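For Hsin-yi Au, the most useful thing a mentor can bring to a first meeting is a little patience. Au has directed the Restville Youth Mentoring Partnership for four years, and she has watched a good many first meetings from the other side of the room.

"The adults arrive with plans," she said. "They have a list of museums and ball games. The young person usually wants to know one thing, and that is whether this adult will come back next week."

The Partnership matches adults in Restville with students in middle and high school. Each pair meets twice a month for at least one year. According to the organization's annual report, released on 2nd June, mentors logged 2,503 hours with their students during the past program year, and 46 new matches were made.

Au spoke at the Partnership's offices on Chan Street, where she was preparing for summer enrollment. She was quick to point out that the number she watches most closely is neither of those printed on the cover of the report.

"I look at how many pairs are still meeting after the first year," she said. "A match that ends early can do harm. Some of our students have already had adults leave their lives, and we do not want to add one more to that list."
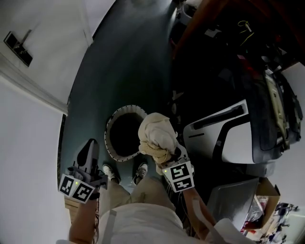 A crumpled cream-colored cloth, lifted off the floor.

For that reason, the Partnership asks a great deal of its applicants before they ever meet a student. Each one completes a background check, two interviews, and an evening training course. A staff member then visits the applicant's home. The process can take most of a season, and Au acknowledged that some people withdraw before it is finished.

"We would rather hear 'no' in the interview than in the third month," she said. "When people tell us their work schedule will not allow it, we thank them and invite them to help in another way."

One of those who stayed with the process is Remo Koller, an accountant who moved to Restville to take a position with Finov. He applied after hearing Au speak at a lunch for new employees. His match, a ninth grader, is not named in this article at the request of the family.

"I thought I would be teaching him things," Koller said. "We spent our first two months playing checkers at the library and hardly talking. I called the office and asked if I was doing it wrong."

He was told to keep going. Each mentor is assigned a match coordinator, who telephones every month and speaks separately with the student and with a parent or guardian. Koller credits those calls with keeping him in the program.

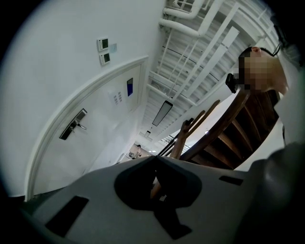

"My coordinator had already talked with his mother," he said. "She told me he had the library days marked on the calendar in the kitchen. I had no idea. From then on I worried less about whether we were talking."

The two now cook together on some of their visits, and Koller has helped with an application to the Flundum summer program, a two-week course in boat building. The student was accepted and will begin in June.

Au said that parents are often left out of public accounts of mentoring, and she would like to see that change. The Partnership now holds an orientation for families — offered in the early evening, with supper and child care — before any match is approved.

"A mentor does not replace anyone," she said. "The parent decides what is allowed, what time the child comes home, and whether the match is working. We put that in writing, and everyone signs it." 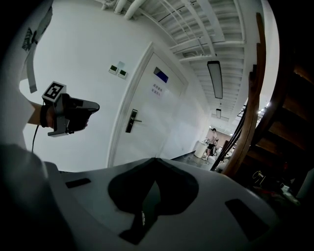 A white door and door frame against a white wall.

The greatest need at present is for adults who can meet on weekday afternoons. The waiting list stands at 200 students, and many of them rely on school buses and cannot easily travel at night. Au hopes that more employers will follow the example of Finov, which allows mentors to leave work early on the days of their visits.

Koller has agreed to speak at the next information session. He intends to bring the checkerboard.

Applications for the coming program year are available at the Chan Street office. Interviews are scheduled in the order in which completed forms are received.

Contact Us | Privacy | © Restville Youth Mentoring Partnership. All rights reserved. | Back to top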